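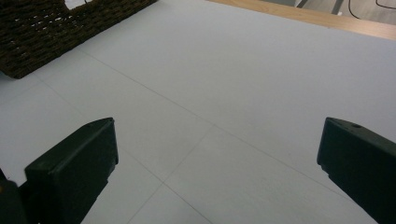

Can you teach a robot to tidy up without using a robot?
For the teaching part, you can. A person does the chore with a gripper held in their own hand, a camera on it records the lot, and a robot arm learns from the recordings later.

I've been following the Cluvinness group since August, and they've finally put out some numbers I can get my teeth into. Their method is called Preda, and the idea is pretty simple. Most labs collect as many demonstrations as they can and train on the whole pile. Preda goes through the pile first and throws out the ones where the person dithered, backed up or changed their mind halfway.

They started with 1000 demonstrations of putting things into baskets and kept 400. I figured the robot would get worse with that much less to learn from. Nope! Over 42 test runs, the arm trained on the small set missed the basket 9 times, and the one trained on everything missed about twice as often.
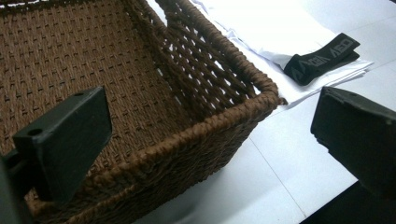
Yevdokiia Tkachuk, who leads the work, told me the rim is where most misses happen. People slow right down when they get near the edge of a basket (I tried it at home and yep, I do too), and the arm picks up that hesitation and stalls there. Take out the worst of the dithering and it goes in a lot cleaner.

I do have a gripe. All the tests used the one style of basket, so I can't tell you how it would go with a bucket or a drawer. Tkachuk says drawers are next, with a second set of recordings being made at Triddale, and I've asked if I can come along and have a go with the gripper myself.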